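Two arms on the sorting table, what happens with my packers?
Posted in Workplace and Shift Work

Steinar Norðdahl
Hello all. I am a shift leader in a small packing hall in Hidstead. We pack 320 orders on a normal day, and on Friday more. In January the owner wants to take one sorting table away from us and put in a cell with two robot arms and a short conveyor. The supplier, Brastach, has a test table, and I was there one morning to look.

On the test table they work with foam blocks, not with our goods. The bin is one of the blue stackable ones with an open front, so my people would reach into it from the same side as they are used to.

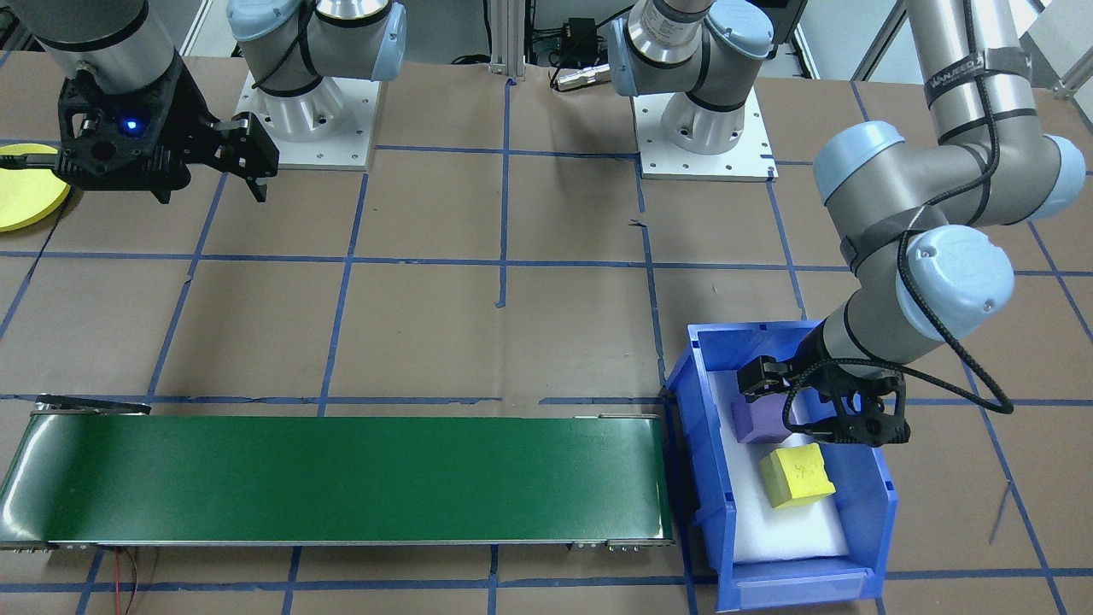
Test table at Brastach, second arm at the bin. The belt is empty.

Now to my problem. Two of my packers, both with many years in the hall, ask me if they will still have work in spring. The owner says "nobody goes, the tasks change", but he did not write it down anywhere. What did change for you in the first months? And what should I ask for before we sign?

Lungile Shabalala
We got a similar cell at Kusport, one arm only. Nobody lost the job, but the job became a different one and I wish we had talked about it earlier. Before, three persons stood at the table and talked the whole day. Now one person fills the belt, checks the bins and clears the stops, and she is alone for most of the shift. The lifting is less and her shoulder is better. But she told me she is more tired in the head, from listening all the time if the machine has stopped.

So my advice is to ask for rotation on paper. With us it is 2 hours at the cell and then something else. Ask also who may clear a stop. In the beginning only the technician was allowed, and we once waited 40 minutes for him while the orders were piling up. Now all packers have the training, and it was paid time. Get the paid time in writing too.

And let your two packers come to the supplier and see the table for themselves. They will notice things which you and the owner do not.

Mogens Østergaard
robots are always slower than they promise you. keep the old table

Sieglinde Engelhardt
I agree with Lungile about the rotation. One thing more: ask how the pick rate will be used. At Mogensen the numbers of the cell were shown on a screen over the packing places, and after a few weeks the people at the manual tables were compared with it. This made very bad air between us. We have agreed later that the screen shows only stops and faults.

About the promise of your owner, I would write him a short and friendly mail: "I understood that all packers stay and that the tasks will change, please confirm." Then you have an answer which you can show to your people.

Steinar Norðdahl
Thank you, this helps me much. I have sent the mail today, and both packers will come with me to the next visit.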